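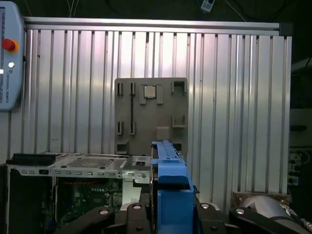 What should you cook first if you want to get better at cooking? A pot of dal, and then the same pot of dal again next week.

By Pramila Pant
Food & Opinion | December
41 comments

I have eaten grand dinners and I have eaten dal standing up at the hob, and I could tell you far more about the dal. It's the dish I'd hand to anyone who has just got their first kitchen, and to anyone who has had one for thirty years and gone off it.

My case is simple. Most people who want to cook better go looking for new recipes. They buy a thick book (I own one with 905 recipes in it, and I've made nine), pick something with fourteen ingredients, make it once, feel tired and order a takeaway the night after. I did this through most of my twenties! And I learned very little, for the plain reason that I never met the same pan of food twice.

Dal is cheap enough to get wrong. A bag of red lentils costs less than a coffee, they cook in under half an hour, and if the first lot comes out like wallpaper paste you can thin it with hot water and call it soup. The second time you'll use more water. The third time you'll notice that the onions wanted another five minutes, and by the fourth you'll be standing there with the cumin seeds, listening for the moment they start to crackle, and you'll know you've got it. I love that moment. I've been cooking for decades and I still grin at the pan.

My neighbour Sarla Jaiswal disagrees with me about garlic. She slices hers and lets it go properly brown in the ghee, nearly to the point where I'd be panicking, then tips the whole lot over the lentils so it spits. I grate mine and put it in early. We've swapped bowls over the fence for years and each of us thinks the other's is very nice, considering. Neither of us is following a recipe any more. We got there by making the same thing so many times that it bent to suit us, and I think that's the best bit of home cooking, the bit you can't buy in a book.

I do hear the other side. Sneha Pathak wrote to me after my last piece to say that cooking the same dish over and over sounded like a punishment, and that trying new food is half the joy of being alive. She's right about the joy! I'd never tell anyone to stop. Go and try the lot. But try it with one dish in your pocket that you can make with a cold, with a toddler on your hip, at half past nine on a Wednesday with nothing in the fridge but half a lemon. You'll be braver with the new things too, I promise, and you'll know what to do when the sauce looks wrong.

It needn't be dal, of course. A friend's father does it with omelettes. My cousin Shivam does it with a tomato sauce he has been fiddling with since school, and his freezer is full of the stuff. Pick something you'd be happy to eat often, with few enough parts that you can tell what changed when you change one of them. Salt it a bit at a time and taste as you go, and I do mean taste, with a clean spoon and your full attention. Write nothing down for the first month.

And please make too much. Dal on the second day is thicker and deeper and wants only a splash from the kettle. Spread it on toast with a fried egg on top and some green chilli if you've got it. I had that this morning, at ten past seven, in my coat, and very nearly missed my bus for a second slice.

Shared 1160 times
Filed under: Home cooking, Everyday food, Opinion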